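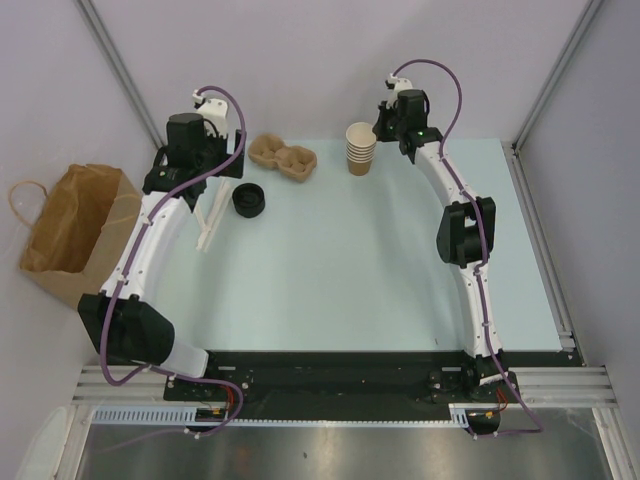

Page last changed: Feb 29, 2020

Introduction to Automation, handout 3
Notes on the Brusier open day, Tokthorpe

Right, a few of you couldn't get on the minibus, and the ones who did were mostly talking through the demonstration (I heard you!), so I've typed up my notes and tidied them a bit. Have them with you for the seminar. The reading is still chapter 2, and yes, I do still want the sketches.

Brusier had the whole ground floor open: a palletising line, a paint booth we could only look at through glass, and the bench cell where we spent most of the afternoon. I'd have happily skipped the palletiser. It's big and loud and everyone films it on their phones, but for this course the bench cell is worth ten of it, so that's what these notes are about.

The job: packing a drinks order

The task they'd set themselves sounds like nothing at all. Take a paper cup from the stack, put a lid on it, stand it in the moulded carrier, and get the lot ready for the bag. Anybody who's worked a Saturday job in a café has done it half asleep. Čestmír Hudec, who ran the demonstration, asked us to shout out which step we thought was the hardest, and nearly everyone said the bag. He said the cups.

Think about it for a minute. Nested cups grip each other. Pull the top one and the next wants to come along, and you deal with that without thinking by giving it a little twist or holding the rest of the stack with your other hand. A robot with one arm hasn't got another hand. That's the case for having a pair of arms mounted along the front of the bench, both reaching over the same bit of table: one can steady while the other pulls. It's also where the trouble starts, as they can now hit each other. Put "shared workspace" in your glossary, please, and have a go at drawing the area that both arms can get to.

Have a look at the purple cables while you're at it. They go up in a big arch from the wrist and then back along the arm, tied down in places. I asked Svetozár Urban why you'd leave such a great loop, and he was very patient with me. A wrist turns, so the cable has to have enough slack for the worst pose the arm will ever get into. Pull it tight and neat and you'll have a lovely looking robot until the first big rotation. Cable routing never gets a chapter in the textbooks and it ought to.

How it learns the job

Nobody types in a list of positions for this one. A person works the arms through the task again and again, the cameras and the joint angles are recorded, and a model is trained on the lot. They'd collected 3,000 runs for the drinks order by the time we visited. Somebody at the back asked how often it gets the whole thing right, and the answer was 80 per cent on a good day, which I thought was refreshingly frank for an open day. Work out for yourselves what that means for a shop with a queue. Then work out what each single step would need to score, if you've got several in a row and they all have to go well. (We'll do the sum together, don't panic.) 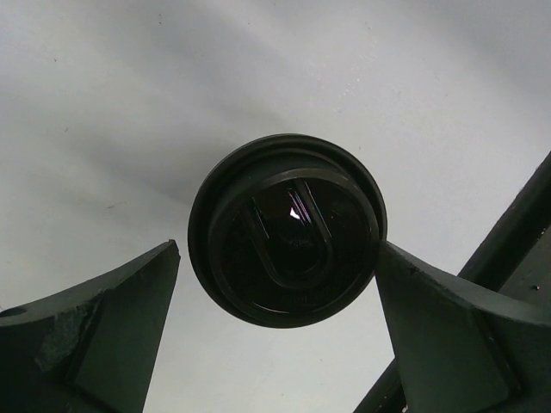

Wrist cameras were the part I most wanted you to see. A fixed camera gives you the whole bench, but the arms get in its way at the very moment you care about, when the gripper closes on something. A camera on the wrist goes where the hand goes. With a cup lid you get both fingers in view, one on each side, and you can judge the gap far better than you ever could from across the table. What you lose is everything underneath, as the lid hides the cup completely from up there. And look what gloss does on black plastic: there's a bright white spot in the centre panel that has nothing to do with the shape of the lid, and a simple edge detector will be delighted to find it. The rim is what you want, a good clean circle against a pale table.

Which brings me to the surface. A plain light tabletop is very kind to a vision system. I asked what happens on dark wood or a patterned tray and got a smile and "come back in August". Fair enough! Write down what you think would go wrong first and why.

For the seminar

Bring your drawing of the shared workspace, with both arms on it.

Pick one step of the packing job and write half a page on what the fixed camera gives you and what the wrist camera gives you. Bullet points are fine.

The Anurside group should also read the Kratochvíl handout on grippers, which is in the same folder as this one. If you borrowed safety glasses from Brusier and they're still in your coat pocket, drop them at my office and I'll post them back.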